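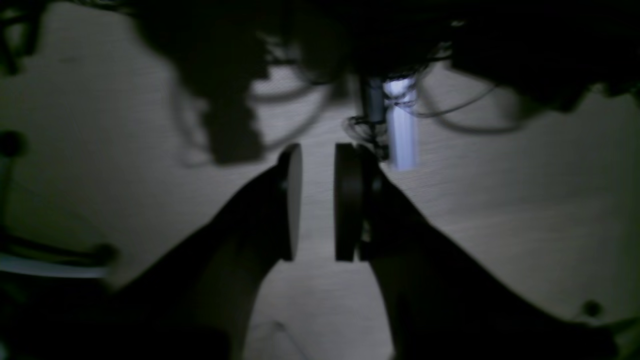
The gripper open over the bench, with its two round pads facing each other across the gap.

New checking rules for gripper pads and cables

From 4 October 2022 the lab at Curnivitz works with a revised good-practice sheet for all arms that pick and place small parts. The old sheet was written in May, when we had only one cell running, and many of you told us it did not fit any more. Francine Dufour collected the comments, and Thoa Khương rewrote the text together with the operators on both shifts. It is now two pages long. Please read it before your next session, even if you have used the arms for years.

The biggest change concerns the pads. Until now we replaced them when somebody noticed a problem, and everybody noticed at a different moment. The new rule is a fixed inspection every 130 cycles. You stop the arm, open the fingers fully, and look at both pads from the side. The faces must be level with each other and the edge must not be lifting from the mounting. If one pad has to go, change both. A new pad against an old one gives an uneven grip, and we lost a good part of the summer on the Plurkton samples before Sylvie Gagnon found this out.

The second change is about cables. The sheet now asks for a slow run through the full working range after any change to the wrist, at no more than 14 percent of normal speed, with one hand near the stop button. Watch the cables and not the fingers. A loop that hangs free in the home position can pull tight, or catch on a fixture, when the wrist turns. Ties go on the arm side only, and the tail of the tie is cut flush. Tape is not accepted as a permanent fix, also not the good tape.

Third, the bench. Before the arm is enabled, the area between the fingers and the table must be free of tools, screws and samples from the previous job. This was already in the old sheet but in a footnote - it is now the first line. Where a camera is used to guide the pick, check also the light. Shadows of the arm move with the arm, and a threshold that was set in the morning may not be right for the afternoon. Darcy Lévesque has prepared a short test routine with the Wong calibration card, and it takes 37 seconds to run. Save the result with the session log.

There was a discussion about who may skip a check. The answer in the new text is that the person running the session can postpone the pad inspection one time, by 60 cycles, and must write the reason in the log. The slow run cannot be postponed. Some of you find this too strict for short tests. We will look at it again when we have enough log entries to judge.

Operators who come over from the Hadell cell should note that their fingers have a different mounting, and the pad section does not apply to them yet. The cable and bench sections do.

Printed copies are beside each controller. Please remove the May version if you still see it on a wall. Questions and corrections go to Océane Friesen, who keeps the master copy and would also like to hear about spelling mistakes.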